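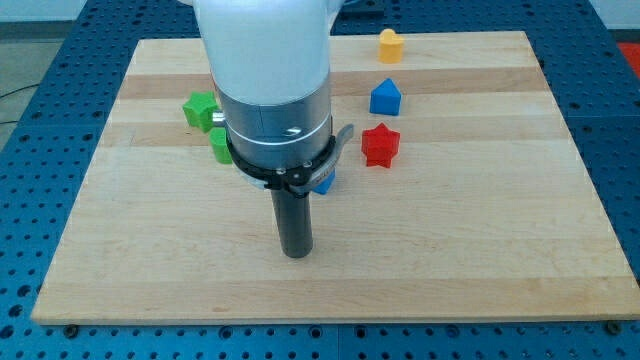 # About Virnano

Virnano makes small wooden boards and the sets of colored shape blocks that go on them. We supply preschools, occupational therapy rooms, libraries and a number of families who order direct. The workshop is in Flurnville, in the rear half of the former Smits box works, and the office is on the floor over it.

## What we make

The catalog has two parts: boards and blocks.

**Boards.** Every board is maple, glued up from strips in the butcher-block manner. The strips run the long way. We do not sort them for color, so light and darker tan bands fall where they fall, and no two boards match. Customers who need a uniform surface for contrast work can ask for a painted board, which takes longer to ship. The edges are eased by hand after sanding. The finish is a food-safe oil applied in two coats.

**Blocks.** Blocks are plastic, solid-colored, and cut or molded to simple geometric outlines. The shapes include a heart, a star and a house, along with the usual plain figures. Each block is thick enough to stand up on its edge or lie flat, and each is one color all the way through, so wear does not expose a second color underneath. The star has six points. We are asked for a five-pointed version several times a year. The six-pointed star repeats every sixth of a turn, which makes it easier to fit back into a tray, and we have kept it.

## The Fullcombe set

Fullcombe is our standard set and accounts for most of what leaves the building. It consists of one board, one bag of blocks and a printed sheet of sorting and placing activities. The sheet is arranged by difficulty:

1. Pick up a named color.
2. Pick up a named shape.
3. Move a block to a given part of the board (near edge, far edge, left, right).
4. Copy a layout from a card.
5. Copy a layout from memory.

Layouts in the first two levels leave wide gaps between blocks. Later layouts bring them closer together, so that one block has to be lifted without disturbing its neighbor. The heart is the hardest block in the set to pick up cleanly because its sides curve inward toward the point. Therapists use it for that reason, and it is left out of the early cards.

The board is large on purpose. A small board pushes the blocks together and turns every task into a crowded one. It is also heavy enough to stay put on a smooth table. For rooms where it still slides, we sell a set of 7 rubber feet, one of which is a spare.

## How the work is organized

Boards are made in batches of 119, the number that fits on our drying racks. A batch takes 3 weeks from rough lumber to boxed product. Most of that time is waiting: the lumber rests indoors before it is cut, the panels rest after gluing, and the oil has to cure before anything is wrapped.

Blocks are checked by color and then by outline. A block is rejected for:

- a sharp seam or flash on any edge
- a visible streak or swirl in the color
- a base that rocks when the block is stood upright
- points or lobes that differ in thickness

Rejected blocks go back to the molder as regrind. Rejected boards are cut down for trays if the fault is at one end. Otherwise they become shelving in the workshop, where there is now a good deal of maple shelving.

## Spare parts

Blocks get lost. We keep 700 loose blocks in stock for replacements and sell them singly. Please order by shape and color ("star, red" or "heart, yellow") and give the year the set was bought, if known. Sets sold before we changed molders have slightly thinner blocks, and we still hold a limited supply of those.

Boards can be returned for resurfacing once. The work removes a thin layer from the top face and takes out most pen, paint and glue. It does not remove deep cuts or burns.

## Care

Wipe the board with a damp cloth and dry it right away. Do not soak it or put it in a dishwasher. Re-oil once a year, or sooner if the surface looks pale. Blocks can be washed in warm water with dish soap. Solvents dull the color.

## Visiting and contact

The workshop is open to school and clinic buyers by appointment. There is no retail counter. The workshop closes for inventory during February, and orders placed then ship the following month. Sample boards can be borrowed for two weeks against a deposit; use the form on the ordering page and include a delivery address with street access for a carrier.

Page last revised 12th November.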